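Dultano Entry Shelf, Black and Light Wood
Home > Hallway > Racks and Shelves
Item 3877
In stock, ships from our Stullov warehouse

Hi, Idalina here! I write up most of the hallway stuff we sell, mainly because I have a family of five and a front door that opens straight into the living room, so I've tried pretty much every way there is to keep shoes off a rug. The Dultano is the one I kept. I've had mine since January and I'd buy it again (I did, for my mother).

It stands on its own, no wall anchors in the box, though if you have a climber in the house please pick up the strap kit, item 3637. The uprights are black metal and the shelves have a light wood-grain finish that goes with most floors I've put it on. I was worried it would look like garage shelving. It doesn't, at least not to me, and my sister asked where I got it before she'd even taken her coat off.

What sold me is that you can move the shelves. The uprights have rows of holes on the inside, so you pick your height, put in the screws and you're done. We run ours with a tall gap at the bottom for boots in winter, then close it up when the sandals come out. Changing it over is a one-cup-of-coffee job. You can set a shelf flat or on a tilt, and I'd go for at least one tilted, you can see what's on it without crouching.
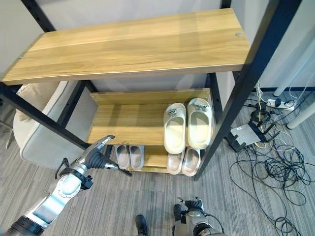
Dultano with a flat top board and a sloped shelf under it.

Putting it together: there's one hex key and one bag of screws, and the booklet is all drawings. Leave everything a little loose until the whole thing is standing, then tighten from the bottom up. I tightened as I went the first time and the last board wouldn't line up, so I got to do it twice! If your floor is uneven (old house people, I see you), ask us for the Etim feet when you order. They screw in and out and stop the wobble.

Cleaning is a damp cloth and that's it. Please don't use the gritty kitchen sprays. Wet boots are fine on the shelves for an evening, but I put a tray under the really muddy ones. Salt leaves a white line if you let it sit all weekend, and I had to go over mine a few times to get it off.

A couple of things I don't love. The black shows dust, especially on the posts, and I'm wiping them down more than I'd like. And it's heavier than I expected, so get somebody on the other end if you're taking it upstairs.

You can add a second unit next to the first one later on. Kevent, who make it, have kept the same size for 7 years, so the older ones still match. Spare shelves and screw packs are under Parts.

Returns are free for unopened boxes. If you've opened it and a screw is missing, don't send the whole thing back, just email Belmiro Caldeira at the parts desk with your order number. He packs spares every Wednesday.

Often bought with: Etim leveling feet, strap kit 3637, Dultano boot tray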